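**Raritia restoration: release details confirmed**

6 September 2026

The restored version of *Raritia* will open in 42 cinemas, distributor Zedier has confirmed. The film has been out of circulation in its full form for over 45 years. Most viewers know it from the television cut, which dropped the second reel's prologue and shortened the harbour sequence.

Work was carried out by the Dralen laboratory from the original camera negative. Two reels had shrunk too far to run on a standard scanner and were captured on a modified gate at reduced speed. A later print supplied the missing prologue – the grain there is visibly coarser, and the lab has left it that way.

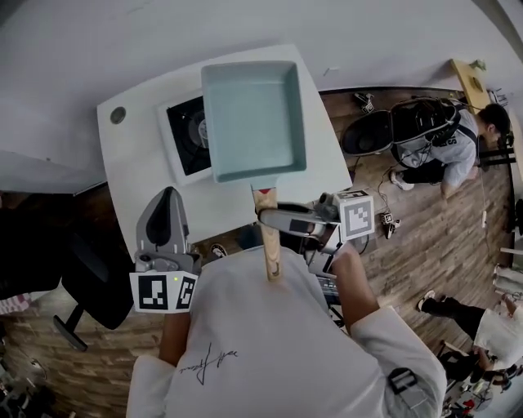 The soundtrack is mono, as on first release. It was transferred from the magnetic master, with the optical track used to fill six short dropouts. No surround mix has been made. Subtitles have been newly translated, and the songs are now subtitled for the first time.

Projection will be digital at every venue except the Sotelo, which is showing a new 35mm print. The Sotelo has 1,126 seats and will use its main auditorium for all screenings. The aspect ratio is 1.66:1 in both formats. Venues that can only mask to 1.85:1 have been asked not to crop, and will show the film with narrow black bars at the sides.

A trailer cut from the new scan was issued in June. Its colours come from an early grading pass and are warmer than those of the finished version. Zedier has not announced a disc release.

Booking is through each cinema. Listings will be added to the members' page as venues confirm their times.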